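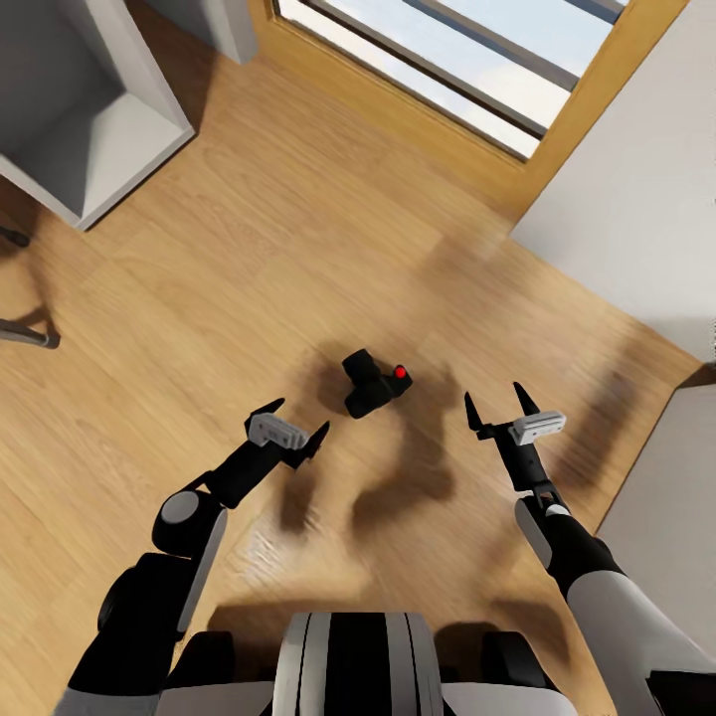 O casamento dos outros como unidade de medida

A cobertura da vida conjugal de pessoas famosas assenta numa operação simples: recolher sinais públicos de afeto, ordená-los no tempo e atribuir-lhes uma causa. Uma mão dada à saída de um restaurante é um sinal; a ausência da mão, na semana seguinte, é outro. Entre os dois, o redator coloca uma crise. O método tem um defeito de amostragem evidente e continua em uso por ser barato.

O caso da atriz Catríona Lenihan, protagonista da série Drernier, serve para mostrar o mecanismo. Em agosto, a revista Chien publicou um texto de 2,000 palavras sobre a separação da atriz. A matéria continha 2 declarações, ambas de fontes sem nome, e nenhuma delas falava de separação. O resto era inferência a partir de publicações em redes sociais.

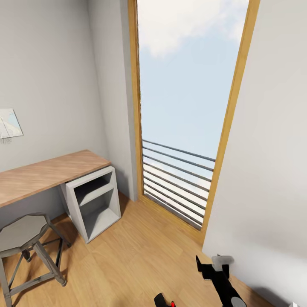 A inferência partia do silêncio. Lenihan deixara de publicar fotografias com o marido durante 17 dias, e a revista tratou o intervalo como prova. Um intervalo só tem significado se for conhecida a frequência normal, e essa frequência não foi calculada. O casal tinha-se mudado para Ostisville e as poucas imagens divulgadas nesse período eram de interiores. Uma varanda com gradeamento de barras horizontais escuras, vista através de um vidro com caixilho de madeira, não informa sobre o estado civil de quem mora na casa. A Chien leu nela isolamento. Com a mesma base documental poderia ter lido descanso, obras ou falta de interesse pelo telemóvel.

O desmentido saiu num parágrafo, sem chamada de capa. Esta assimetria é conhecida no setor e tem explicação contabilística: a notícia da rutura gera tráfego, a correção gera pouco, e o espaço é distribuído em conformidade. Não vejo aqui conspiração – vejo uma folha de cálculo.

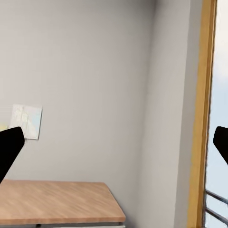 O problema do casal exemplar

O elogio sofre do mesmo vício. A agência Darport, que representa a atriz, respondeu com uma série de entrevistas em que o casamento era apresentado como modelo de parceria. Os critérios voltaram a faltar. Modelo em relação a quê, medido por quem, durante quanto tempo? O leitor recebeu a conclusão oposta à da Chien, produzida com o mesmo grau de rigor.

A idealização tem ainda um custo próprio. Fixa um nível de referência que qualquer discussão banal passa a violar, e prepara a notícia seguinte. 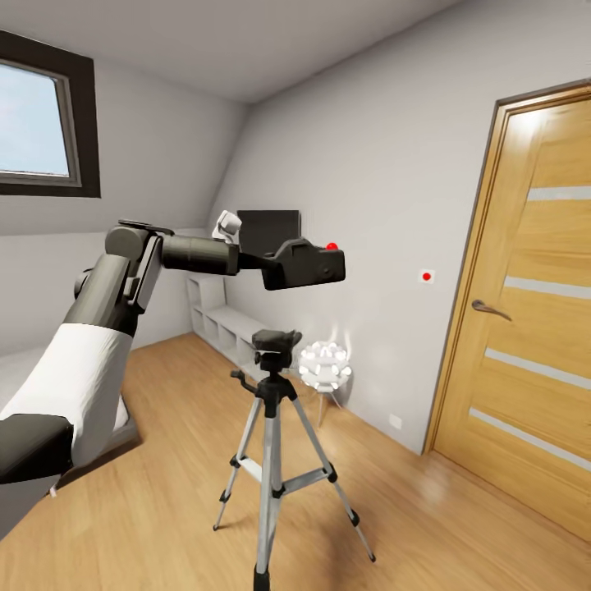
Quem aceita o título de casal perfeito aceita também, por contrato implícito, a vigilância necessária para o confirmar. Lenihan deu sinais de o ter percebido: nas entrevistas mais recentes responde sobre o trabalho e encerra o tema doméstico numa frase.

Uma regra editorial mínima resolveria parte do problema. Sem declaração identificada ou documento, não há matéria sobre rutura; havendo correção, ocupa o mesmo lugar da notícia corrigida. A regra cabe em menos de 200 palavras e pode ser aplicada por qualquer redação sem custos de equipamento. Terá custos de audiência, e é nesse ponto que a discussão costuma parar.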